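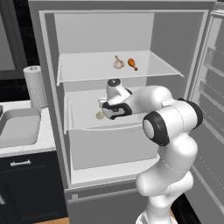

図1 シミュレーション内の冷蔵庫タスク。グリッパが引き出しの中に下りている。

Torirov Fridge データカード

概要
Torirov Fridge は、冷蔵庫の中の食品を扱うロボットアームのシミュレーションデータです。私たちの研究では、引き出しのような狭い容器の中で、接触の前にグリッパの姿勢を修正する方法を調べています。手法の名前は Trinance です。コードは別のリポジトリにあります。

データの内容
エピソードの数は331です。そのうち48は評価用で、学習に使わないでください。各エピソードには、カラー画像、関節角度、グリッパの開閉指令、および英語の短い指示文が入っています。食品の種類は14で、配置はエピソードごとに乱数で決めました。図1の配置では、ガラス棚にニンニクと調理済みの鶏もも肉があり、引き出しの左寄りに小さい丸い食品があります。

結果
評価用のエピソードで、Trinance の成功率は71%でした。成功の条件は、指示された食品を持ち上げて、終了の時刻まで保持することです。引き出しの壁に強く接触した場合は、食品を保持していても失敗と数えました。姿勢の修正を行わない設定の結果は、results フォルダの表をご覧ください。

既知の問題
・小さい食品がグリッパの下に隠れると、位置の推定が不安定になります。
・ガラス棚の反射は簡単なモデルで計算しています。実機の画像とは差があると思います。
・食品はすべて剛体です。やわらかい物の変形は再現していません。
・実機での評価はまだ行っていません。

変更の記録
5月の版では、引き出しの摩擦係数に誤りがありました。8月5日の版で修正しましたので、古い版の数値と直接比較しないようお願いします。

担当
データ作成：Iwona Zalewska、Kacper Jasińska
評価：Marijke Claeys
日本語の説明に分かりにくい所がありましたら、Issue でお知らせください。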